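Notes from the August house meeting, Plestton flat, 8 pm

2 min read

I'm writing these up again because I was the only one with a pen, so forgive the rambling!

Rent and bills first. The Alhassan agency wants 300 as the deposit top-up by the 28th and we agreed to split it evenly. I'll send one transfer for everybody, so please get your share to me before then (and put your room in the reference, last time I was guessing).

Then we got onto summer bedding, and that took up most of the evening. We all like the bamboo mats and we're keeping them on the beds until it cools down. The big argument was over what goes underneath. I said a sheet, always, and the flowery ones are fine, they're only going to show at the edges anyway. Agreed in the end, with some grumbling from the back bedroom. Mats get wiped down with a damp cloth and stood up to air before anyone lies on them again. No soaking them in the tub, please!

Next, chargers. The power strip lives at the wall end of the bed, and I do get it, I like my phone near my pillow too. But we decided cables should be gathered up in the morning and not left looping over the bed, and towels and dark laundry go off the mat before it's wiped. I've offered to pick up a pack of cable ties from Drudora, and if they're out I'll try Nirnix.

We finished item 3 in the big bedroom, going over what needs to come off the bed first and where the strip could go.
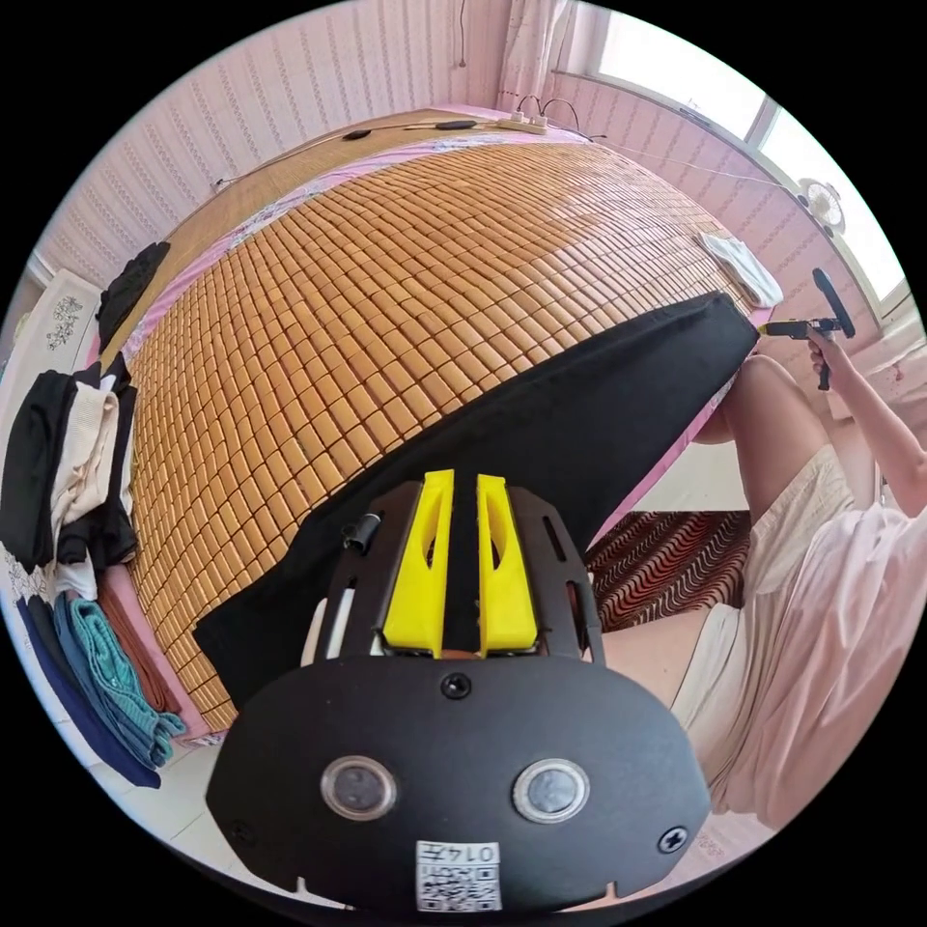 4. Kitchen shelf

Short one. Bottom shelf is shared, top shelf isn't. Rice, oil and salt come out of the kitty, 6 each for the month. Next meeting same time, and somebody else is bringing snacks.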